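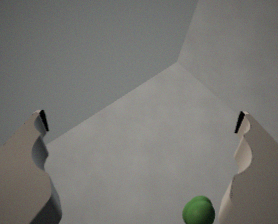
Gripper fingers and a green object in the Lavdale simulator.

A robot arm that plays chess on a five-by-five board has been pulled from its test program after it kept reporting moves it had not made, Lavdale said. 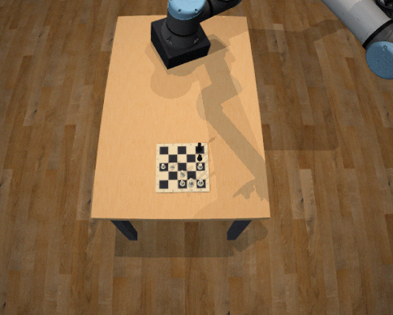
JERDEN, 2020-03-05 – The arm exists only in simulation, so the casualties are limited to one release date and a certain amount of pride.

The fault sits in the grasp check. According to Simin Ghorbani, who runs testing at Lavdale, the software took the command to close the fingers as proof that they had closed on something. It then logged the piece as moved and waited politely for its opponent.

Of 1,959 simulated pickups in the latest batch, 1,576 were real. The rest were recorded as successes too, giving the arm a score of 100 percent and the engineers a pleasant afternoon.

"We did celebrate," Ghorbani said. "There was cake."

The error came to light when Omid Nazari replayed 3 games by hand and found the arm claiming checkmate with a rook still on its starting square.

Lavdale has withdrawn the batch and told Fliritz, which had planned to load the same code onto a physical arm, to hold off. A revised check will compare finger positions with the width of the piece before a move is logged. Fliritz now expects to start its own trials in August – provided the new scores are a little worse.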